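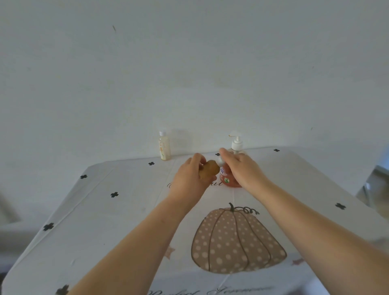 May 10, 2025 - head camera rig, Flarnstead bench

Spent most of the morning on the head mount again, and I'm happy to say it's behaving much better than it did in March (thank you, Wekesa, for the new strap pads, my forehead is very grateful!). The tilt had crept down by 3 degrees, so I slackened both side screws, brought it back up and nipped them tight with the short driver. Please don't use the long one, it chewed the heads last time.

The view now takes in both hands and the back edge of the table with plenty of wall above, perhaps a bit more wall than we need. I've left it there for now - the soap pump and the little bottle with the white cap both stay in full view when I reach for them, and I'd sooner have that than a tight picture. The pumpkin cloth is useful for checking the tilt, by the way. With the pumpkin in the middle and "Perfect Summer" just at the bottom, you're near enough right.

Lens wiped, cable re-taped behind the left ear. The Zitov battery clip is still stiff and wants a proper look, and the spare is over at Skimside, so would whoever goes next kindly bring it back?

Still to do: 12 short takes with the new tilt, then copy the settings to the second headset.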